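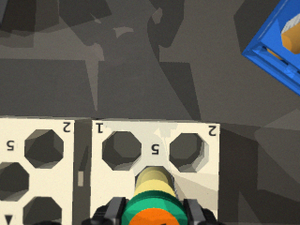
Figura 1. Gradillas para tubos de ensayo, render.

¿Para qué sirve la nota del público? Informe final de proyecto

Asignatura: Recepción y crítica cinematográfica

1. Planteamiento

Cuando elegimos tema partíamos de una idea bastante extendida: que la puntuación media de los espectadores orienta mejor que la crítica profesional. Lo repiten las plataformas, lo repiten las distribuidoras en los carteles y lo habíamos repetido nosotros en el anteproyecto. Después de un cuatrimestre leyendo reseñas en Kasimix, nos cuesta sostenerlo.

El objetivo era modesto. Queríamos saber si el texto de una reseña y la nota que la acompaña dicen lo mismo. Dejamos fuera la taquilla, los premios y cualquier intento de decidir si una película es buena.

2. Corpus

Trabajamos con 8 largometrajes del catálogo de Inetti, todos estrenados en salas antes de pasar a Kasimix. Reunimos 1032 reseñas en español. Descartamos las que solo repetían la sinopsis, aunque la frontera entre sinopsis y opinión nos dio más trabajo del previsto y seguramente otro grupo la habría trazado en otro sitio.

La película con más comentarios es Zustard, un drama de la productora Zwahlen que dura 98 minutos y transcurre casi entero en una estación de autobuses. Ocupa demasiado espacio en la muestra. Pensamos en recortarla y al final la dejamos, de modo que cualquier media general de este informe está inclinada hacia ella.

3. Método

Cada reseña se leyó sin la nota a la vista y se clasificó como favorable, desfavorable o mixta. Luego se comparó con la puntuación. En caso de desacuerdo entre lectores decidía un tercero, que a menudo tampoco lo tenía claro.

No usamos ninguna herramienta automática de análisis de sentimiento. La probamos en noviembre con un puñado de textos y clasificó como entusiastas varias reseñas irónicas. «Obra maestra de la siesta» pasó por elogio.
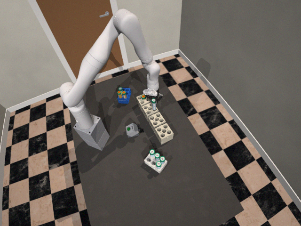

Departamento de Comunicación Audiovisual

4. Resultados

En casi 300 reseñas el texto y la nota no coincidían. El caso más frecuente es el de quien pone una puntuación alta y dedica el comentario entero a quejarse: del ritmo, del sonido, de un final que no se entiende. También aparece lo contrario, sobre todo en Zustard, con elogios largos a la fotografía y a la actriz principal rematados con la nota mínima por un desacuerdo con el desenlace.

Hay además notas que no se refieren a la película. Se puntúa el doblaje, la calidad de la copia, el precio del alquiler o el hecho de que Kasimix la colocara en la categoría de suspense. Todo eso entra en la misma media que luego Inetti imprime junto al título.

Las reseñas publicadas en los primeros días tras el estreno son más breves y más extremas. Podría deberse a que las escriben los espectadores más motivados, o a campañas de promoción. No tenemos modo de distinguir una cosa de la otra y desconfiamos de los trabajos que afirman poder hacerlo solo con los textos.

5. Discusión

Sería fácil deducir de lo anterior que la crítica profesional es más fiable. No lo hemos medido. Las pocas críticas de prensa que consultamos para el marco teórico tampoco explicaban de dónde salían sus estrellas, y alguna parecía copiada del dosier de Zwahlen.

Nuestra propia clasificación merece la misma sospecha. La categoría «mixta» acabó funcionando como un cajón para los textos que nos cansaban, y los lectores que ya habían visto Zustard tendían a encontrar favorables las reseñas con las que estaban de acuerdo. Repetir la lectura con personas ajenas al grupo habría sido lo correcto. No hubo tiempo.

6. Trabajo pendiente

Faltaría separar las reseñas corregidas por sus autores, que Kasimix marca como editadas sin mostrar la versión anterior. También habría que comprobar si el desajuste entre texto y nota aparece en comedias, género ausente de nuestro corpus. La tabla con la clasificación completa se entrega como anexo.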